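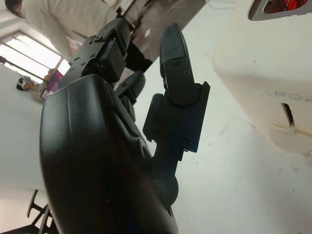

Wistel Bakery opening in the old bank building: what we know

Food & Drink > Openings and Closings

crumbcounter
Wed 3 November
The paper is finally off the windows at the old bank on Solel Street and there's a sign up: Wistel. For anyone who has been spared my posts since May, this is the bakery from Tetunora that does the cardamom buns and the big square loaves. First one outside their home town. The sign says "opening soon," which in this town covers anything from Friday to the next ice age.

They're giving a free bun to the first 200 people through the door. I intend to be one of them and I intend to be dignified about it.

dell_on_fifth
You will not be dignified about it. I saw you at the taco place.

parkingmeter
Where is everyone supposed to park? The lot behind the bank has 16 spaces and the dentist thinks he owns half of them.

crumbcounter
You could walk. You live across the street.

parkingmeter
I'm asking on behalf of others.

Mỹ Doãn
I grew up in Tetunora, so let me lower expectations a little. The buns are very good. The loaves are good if you get there before ten. The coffee is a punishment. My mother used to buy the bread at Wistel and then carry it two doors down to drink someone else's coffee with it, and so did half the line.

Also, toast the bread. It's a dense loaf and on the first day it's fine plain, but by the second it wants heat. My mother always did it

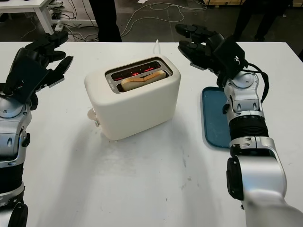

on a low setting and then again on a low setting, never once on high, and she would come in from another room to tell you if you'd got it wrong. Butter while it's still hot enough to complain about. Jam is between you and your conscience.

dell_on_fifth
Toasting twice is just toasting with extra steps.

Mỹ Doãn
Please come and tell her that. I'll drive.

oldoven
I seem to be the only one here who'd like to mention Hosseinzadeh. We already have a bakery. It has been on the corner since before most of you could chew, the flatbread comes out at seven, and it has never needed a giveaway to get people in the door. Now everybody's going to stand in line for a bun because it's from somewhere else.

crumbcounter
I go to Hosseinzadeh every Saturday. A person can own two bags of bread.

oldoven
A person can. A person doesn't, after a while. Remember the two video stores.

sunday_lou
I don't think it was the other video store that did that, oldoven.

Anyway, different bread entirely. Nobody is going to swap a flatbread for a cardamom bun. My worry is the price. Does anyone know what they charge?

Mỹ Doãn
Less than you'd fear back home, but that's back home. They don't have a bank building to heat there.

parkingmeter
The permit notice on the door says 1255 square feet, if anyone cares. That's a lot of floor for buns.

dell_on_fifth
You read the permit but you can't find parking.

parkingmeter
I walked over.

crumbcounter
Small update, I knocked. A man with flour on his glasses told me they're waiting on one inspection and the oven door. The oven arrived without its door. He seemed calm, in the way people do when they've already done the other thing. He also said they hope to bake 1000 buns on opening day, so the rest of you can relax and let me go first.

oldoven
Hosseinzadeh's oven has a door.

sunday_lou
I'll go to both and report back. Someone save me a spot in line if it's raining.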